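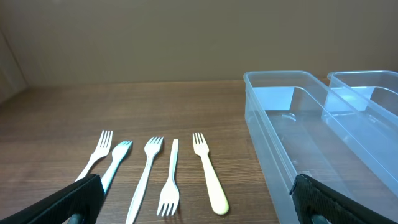 How many plastic forks does one household need? As many as there are people likely to turn up without warning and want potato salad, plus one for the jar of pickles.

I wrote that at the top of the page this morning, thinking it would settle the matter and I could get on with the drawer. It is now twenty to six and I am still on forks.

August, and too warm to do anything useful, so I decided to sort out the picnic things before we go to Mukelberg. The picnic things live in the bottom drawer, under the tea towels we were given and don't like, and every year I open it the evening before, take out a handful, shut it again with my knee and say we must go through that. This year I have gone through it. I bought a clear plastic tray with compartments from Hegedűs, who sell everything that is nearly the right size, and I put it on the table and felt very capable for a few minutes.

Then I started on the forks. They came out of the drawer in ones and twos, mostly from behind things. There are white ones, which I had thought were all the same white until I put them next to each other. One is a bluish sort of white that you can almost see through. And then there is the cream one, shorter than the rest, with a fat handle that ends in a round knob, like something for a toddler or a very grand aunt. I have no memory of buying it. Emanuel says it came home from his cousin's christening lunch at Remville in the pocket of his good jacket, and that it was a nice fork and they had plenty. I said you can't go round taking forks from christenings. He said it had cake on it at the time and he was being tidy.

So the question was whether the cream one goes in with the others. I would not have believed this could take up part of an afternoon. Emanuel's view is that a fork is a fork. Mine is that the whole purpose of compartments is that you decide things, and if we start by putting odd forks in the fork part then by Christmas there will be a corkscrew in there and a candle. He asked what the other compartments were for. I said spoons. He asked how many plastic spoons we had. I went and looked. We have 3, and one of those is a measuring spoon for a washing powder we no longer buy.

I ought to put down what else was in the drawer, for my own shame later on. A paper bag of paper straws, gone soft. A bottle opener in the shape of a trout. 80 cocktail sticks in a tub that says 80 on the lid, which I have chosen to trust. A folded map of the Gindham footpaths with a ring on it from somebody's mug. Two lids for boxes that went to my sister's with soup in them and have settled there. Also the receipt for the cool bag, kept in case the zip broke, which it did, in the first week, when I couldn't find the receipt.

There was a pause for lunch, which we had standing up at the worktop, as the table was full of decisions. Ate with the metal forks. Did wonder, over the tomatoes, why we don't just take the metal forks to Mukelberg, wrapped in one of the tea towels we don't like. Said nothing. The tray had cost money by then.

Another matter is which way round they go. I like the tines all at the same end, so that you reach in and get a handle. Emanuel drops them in however they come and says it makes them pack closer. I have explained about hygiene. He has explained about the dishwasher we put them through, although it says on the packet not to, and that may be how the bluish one got to be bluish. I thought that was a low blow but made a note of it.

Where we have got to: white forks in the long compartment, handles towards the person. Spoons next door, minus the washing powder one, which has gone in the shed. The cream fork is on the windowsill in a mug while we both think. He passed through just now for a glass of water and I heard it clink, so I expect it will be in the tray by morning, and I shall have to choose whether to notice.

Still to do: find the blanket. Wash the flask. Ring Mukelberg and ask if they still do the potato salad by the tub, and whether it comes with forks.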